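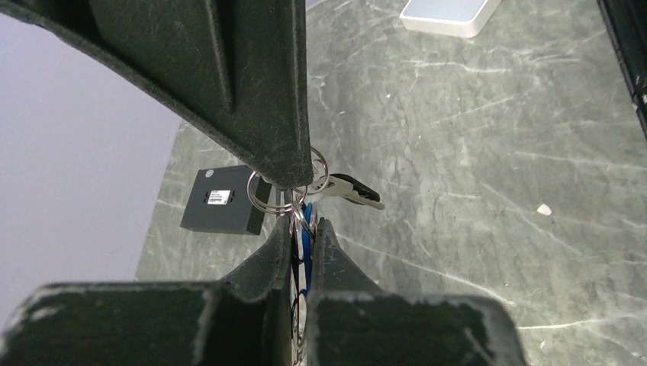 양팔 로봇 작업대를 사지 않고 빌려 쓸 수 있습니까?

올봄부터 월 단위 대여가 가능하며, 신청은 피트베르그(Pitberg) 홈페이지와 전화로 받는다.

소형 자동화 장비 업체 피트베르그는 2018년 4월 8일 탁상형 양팔 로봇 키트 '일톤(Iltton)'의 대여 서비스를 시작한다고 밝혔다. 지금까지 일톤은 판매만 해 왔다. 대여 대상은 기업 연구소와 대학 실험실, 소규모 조립·포장 업체이며 개인 신청은 받지 않는다.

키트는 로봇 팔 두 대와 받침 레일, 집게, 손목 카메라, 제어용 컴퓨터로 구성된다. 작업대 칸막이와 상판은 선택 품목이다. 집게 손가락은 재질과 모양이 다른 몇 종류 가운데 고를 수 있고, 대여 기간 중에 다른 종류로 바꾸는 것도 가능하다. 교체는 사용자가 직접 하며 필요한 공구는 상자에 들어 있다.

대여료는 월 300만 원이다. 여기에는 초기 설치와 원격 점검이 포함된다. 보증금은 따로 받지 않지만 최소 계약 기간이 석 달이고, 중간에 해지하면 남은 기간 요금의 절반을 내야 한다. 운송비는 수도권의 경우 무료, 그 밖의 지역은 실비로 청구한다. 계약이 끝난 뒤 장비를 인수하려는 고객에게는 그동안 낸 대여료의 일부를 판매가에서 빼 준다. 공제 비율은 기간에 따라 다르며 견적서에 표시된다.

피트베르그의 제품 담당자 마흐사 팔라히(Mahsa Fallahi)는 "구매 상담을 하다 보면 우리 물건을 집을 수 있는지부터 묻는 고객이 많았다"며 "카탈로그로는 답하기 어려운 질문이어서 직접 써 보고 결정할 수 있도록 했다"고 말했다.

회사가 시연에서 주로 다루는 것은 크기가 작고 모양이 일정하지 않은 물건이다. 열쇠고리, 끈이 달린 부품, 수공구, 작은 상자 같은 것들이 해당한다. 고리와 끈은 집을 때마다 늘어지는 방향이 달라지기 때문에 정해진 좌표만 반복하는 방식으로는 다루기가 까다롭다. 일톤은 사람이 조종 장치로 동작을 보여 주면 그 기록을 저장하고, 저장한 기록을 모아 동작 모델을 학습시키는 방식을 쓴다. 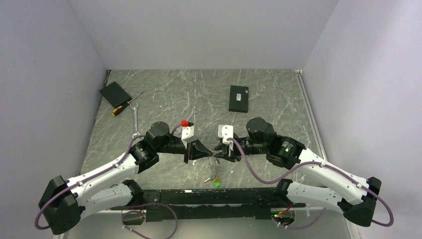
기록 작업에는 별도의 프로그램 '술리멘(Sulimen)'이 쓰인다. 술리멘은 두 팔의 관절 값과 카메라 영상을 같은 시간축에 맞춰 저장하고, 실패한 시도를 골라내 지우거나 따로 보관할 수 있게 한다. 대여 고객에게는 사용권이 함께 제공된다. 저장 파일은 고객의 컴퓨터에 남고, 회사 서버로 보내는 기능은 기본 설정에서 꺼져 있다. 원격 점검을 받을 때는 고객이 접속을 승인해야 한다.

시범 운영은 부품 포장 업체 아마드푸르(Ahmadpour)에서 진행됐다. 이 회사는 일톤 한 세트를 20일 동안 사용하면서 시연 동작 2000건을 기록했다. 이 가운데 247건은 집게가 물건을 놓치거나 카메라가 가려져 학습에서 제외됐다. 제외된 기록은 금속 고리가 달린 품목에 몰려 있었다. 아마드푸르는 시범 기간에 집게 손가락을 한 차례 다른 종류로 바꿨으며, 현재 대여 계약으로 전환할지를 검토하고 있다.

시범 운영 과정에서 지적된 사항도 있다. 아마드푸르 현장 직원들은 팔 바깥쪽으로 지나가는 케이블이 작업 중 옆 칸막이에 걸릴 수 있다는 의견을 냈다. 설명서의 초기 보정 항목이 너무 짧아 처음 설치한 날에는 전화 지원을 여러 번 받아야 했다는 내용도 보고서에 담겼다. 피트베르그는 케이블 고정용 클립을 키트에 추가하고 보정 절차를 다시 써서 배포했다고 설명했다. 기존 구매 고객도 클립을 무상으로 신청할 수 있다.

안전과 관련해서는 작업 영역 안에 손을 넣은 채로 동작을 실행하지 않도록 안내하고 있다. 비상 정지 스위치는 기본 구성에 들어 있고, 설치 담당자가 방문했을 때 위치를 정해 고정한다. 식품이나 의약품을 직접 다루는 용도는 대여 계약에서 제외된다. 물이나 절삭유가 튀는 곳에도 설치할 수 없다.

소모품 가운데 집게 손가락은 정상적인 사용으로 닳은 경우 무상으로 바꿔 준다. 손목 카메라와 케이블은 고장 원인을 확인한 뒤 비용 부담을 정한다. 떨어뜨리거나 임의로 분해해서 생긴 고장은 고객이 수리비를 낸다. 수리가 길어질 때는 대체 장비를 보내며, 장비를 쓰지 못한 날은 요금에서 제외한다.

설치를 원하는 곳은 작업대의 가로와 세로 길이, 전원 위치, 다루려는 물건의 사진을 신청서에 첨부해야 한다. 물건 견본을 택배로 보내면 피트베르그가 먼저 집기 시험을 하고 결과 영상을 돌려준다. 견본 시험은 계약 여부와 관계없이 무료이고, 견본은 시험이 끝난 뒤 착불로 반송된다.

피트베르그는 오는 9월 술리멘의 새 판을 내놓을 예정이다. 새 판에는 한국어 메뉴와 여러 작업대의 기록을 한곳에서 관리하는 기능이 들어간다. 대여 고객은 추가 비용 없이 새 판을 내려받을 수 있고, 구매 고객의 경우 유지 보수 계약이 남아 있으면 같은 조건이 적용된다. 대여 요금표와 신청서 양식은 피트베르그 홈페이지의 자료실에 올라와 있다.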